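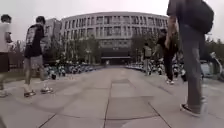
How wide should the main route across a plaza be if people have to share it with parked bikes?
Wide enough for two pairs to pass each other without anyone stepping sideways, measured from the handlebars and not from the kerb.

2021-12-16, Liltside forecourt study, workshop notes

Wiebke asked me that question first thing and I liked my answer enough to write it down before the coffee was finished. It is now at the top of the sheet for the model, in thick pencil.

Spent the morning on paving and I have to say I'm completely taken with it. Big slabs do something lovely to a walkway. The thin joints all run away towards the entrance and you feel pulled along, even on paper. I drew the same forecourt three times: small setts, mixed squares and rectangles, then large squares only. The mixed one wins easily. It has the long line up the middle that the setts lose, and it doesn't look like graph paper the way the squares do.

Grey stone again, yes. Anneliese teased me about it (she wants the warm buff from the Hellwig sample box), but grey picks up the sky so well in the middle distance that I'd hate to give it up. We agreed to lay both samples out in the yard on a dull day and on a bright one and look at them from standing height. Must remember to wet half of each.

Bikes and scooters. A single long row down one side of the walk still seems best to me – tidy to look at, easy to find a gap, and the other side stays open for people in a hurry. The trouble is always the front wheels. Jelo stands hold them straight but take more depth than I'd drawn, so the clear width in plan 7 is wrong and needs redoing. Scooters don't fit the stands at all. Wiebke suggests a plain painted bay at the far end. Good, cheap, try it.

Walking lines: tested with the card figures on the 1:200 base. Great fun and far more useful than I expected. People with rucksacks need more room than our figures allow, so I glued a bit of cork to the backs of a few and ran the busy arrival again. The pinch comes well before the doors, where those going in meet those coming out at a slant. Widening the doorway would do nothing for it. Shifting the end of the bike row back might.

Still to do:
Redraw plan 7 with the true stand depth
Ask Grulero for the slab sizes they can cut without a long wait
Joint colour, dark or matching (I say dark)
More cork

Anneliese has the key to the sample store until the end of the week.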